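Where should a bin-drop episode end when recording teleoperated demonstrations?

Asked by Boglárka Sárközi - 2 answers

We are recording demonstrations for a small learned policy on a two-handed setup. The task is to hold a small bottle over the bucket and let go. Head camera only.

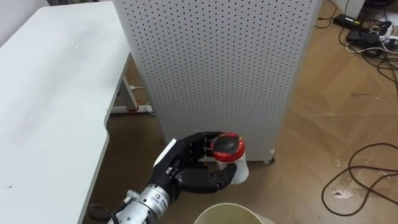
Bottle gripped above the rim of the bucket.

My operators stop the recording at different moments. Mārtiņš Priedītis cuts as soon as the fingers open, others move the arm away first. I have 120 episodes so far and the lengths are all over the place. Does it matter, and can I keep the hand-only episodes with no bottle in view?

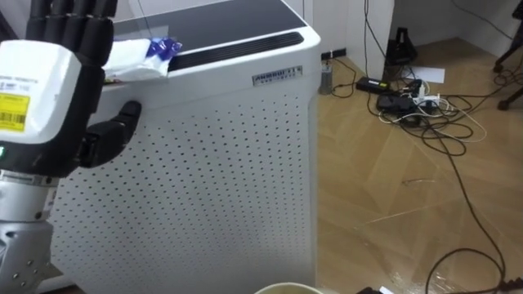 They all share one task string at present, which I suspect is wrong. Training is on joint positions plus the camera stream.

Answer 1 - Ilze Rozīte

It matters. If the episode stops at the opening of the fingers, the policy has no data for what follows and tends to hover or close again. Fix an end state and write it down. Ours is: object in the bin, hand clear of it, then 2 seconds still.

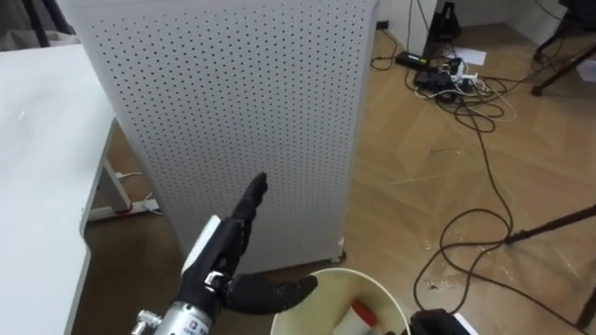
Page 1 of 2

With the bottle already in the bucket and the thumb still over the rim, I would keep recording. Trim afterwards if you must, but trim every episode by the same rule. Episodes without the bottle need a separate task string. We kept 70 drops in the Skelleck set after relabelling and that was enough to see a difference.

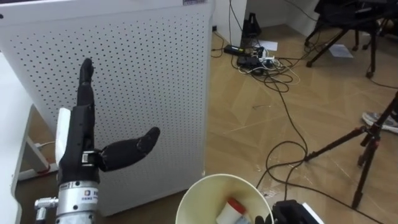
Also check the finger pose at the end. If each operator leaves the hand in a different shape, the last part of the action sequence is mostly noise. Pick one rest pose and reject the others at review.

Answer 2 - Ona Lill

just pad the short ones to the same length, worked for me on Skostetti

Comment from Ilze Rozīte: padding repeats the last action, so a hand stopped halfway stays halfway. Mask the padded steps in the loss.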